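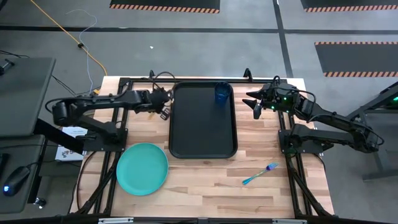 The budget for the second cell went in on January 31, 2025, and I have been asked by a few people how I arrived at it, so I am writing it down. The arms were the easy line, as we already had quotes. What I underestimated the first time was everything else. The table is butcher block on a black aluminium extrusion frame, and the frame, brackets and clamps came to 1,698 by the time Sutanto had added delivery. The wooden top was cheap by comparison. I would buy the same again.

Bresteck quoted 2,647 for a finished bench with a steel top. Ailsa Haldane was in favour of it as it would have saved us the assembly. I was against, mainly on grounds of lead time: 11 weeks to Rurnulach, and they would not confirm the hole pattern for the bases. We agreed to ask them again in May.
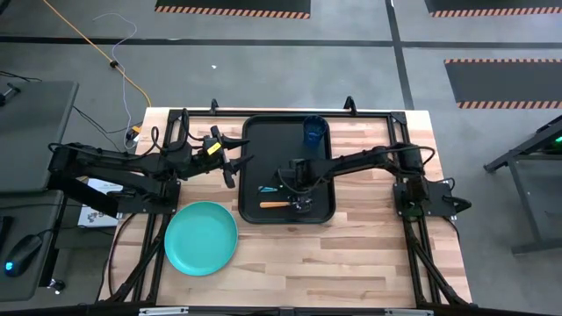
Small items need their own line this year. Last time they went on my card in bits and I was still claiming them back months later. The tray, the blue plastic cup and the teal plate cost next to nothing, but I want spares of each in the cupboard — a replacement that is slightly the wrong size means setting things up again. The same goes for utensils, such as the one with the orange handle. Cable is the other one. I have put down for longer runs and proper floor clips, plus floor mats.

Haziq Harahap has asked for 2 spare grippers under the Milla order. I have left them in for now, but if anything gets cut it will be those. Training days are not included and will need a separate request.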